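Undar gripper kit on phone cases, May test thread. Posting as I go, numbers at the end.
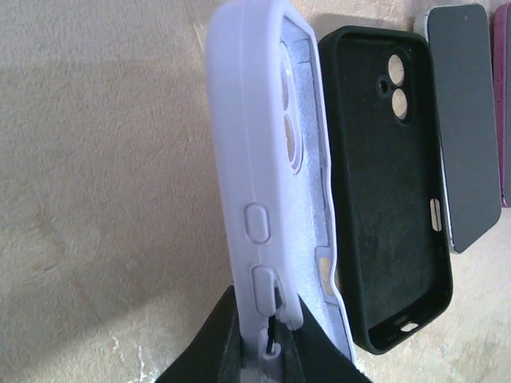
Helmi Kuusisto asks whether soft silicone is a fair test for a two-finger kit, given that most buyers will be handling boxes and bottles.

Fair question. I think it is. The Undar sales sheet lists "flexible consumer goods" on the first page, and a phone case is about as ordinary as flexible goods get. Boxes are already well covered in the Thampi write-up.

What you get for the price: two fingers, wrist camera, one controller, mounting plate, cable set, and a license for the grasp software. The arm is extra. I'm running it on a Steston arm I already had. The plate fit without an adapter.

Setup took most of a morning. The mechanical part is quick. Camera calibration is slow, and the printed instructions skip a step: you have to home the fingers before you start the routine, or it saves a wrong zero and carries on with no warning.

The task is plain. Pick one case by its narrow end from a speckled counter, lift, rotate, put it down in a tray. Neighboring items stay put. A touch on a neighbor counts as a fault even if the pick works.

Grip force is set on a scale from 0 to 400. No units. I asked support what the number means and was told it is "relative to the finger set." Please print a unit.

For silicone I ended up at 115. Lower than that and the case sags and rotates in the fingers during the lift. Much higher and the side walls fold inward, so the case springs when it is released and lands off target.

Color matters less than I expected. Lavender and black cases gave similar detection scores under window light. A shiny metal edge on a phone is harder. The software sometimes splits one phone into two objects and plans a grasp on the bright strip.

Workaround: lower the exposure by one step and turn on "merge thin regions." It's in the advanced tab, off by default. It should be on by default.

Quentin Leclerc wanted to know about openings. Lens holes and port cutouts do confuse the depth estimate, mostly when the case is flat and the counter shows through. The planner treats a hole as a surface at counter height, which is correct, and then tries to put a finger in it, which I don't want. You can mask holes by minimum size. I masked everything under 16 mm and the problem went away for my set.

Fingertip pads: the stock black ones are fine. They pick up dust and want a wipe with a damp cloth at each break. Ullow sells a softer pad that fits the same mount. I tried one pair. Better hold on smooth plastic, no difference on silicone, and it wears at the corners.

Cable routing is my main complaint. The supplied clips are too short for full wrist rotation, and the camera lead pulled tight twice during the rotate step. I replaced them with longer ones from the drawer.

Results, final settings, one afternoon: 115 picks attempted (same number as the force setting, by chance), 2 neighbor touches, 4 drops. All the drops were during rotation — none at first lift.

Cycle time was nearly 16 seconds. Slow. Half of that is the camera taking a second look before the fingers close. You can switch the second look off. I did for a short run and stopped when neighbor touches went up.

Sobia Chaudhry: yes, it logs every grasp. Plain CSV, one row per attempt, with force and finger width. No account needed to export.

Would I buy it again? For small mixed goods at low volume, yes. For a packing line, no, the cycle time rules it out.

Next: the same cases stacked, then the Ullow pads on glass. Settings file goes up tonight after I clean out the comments.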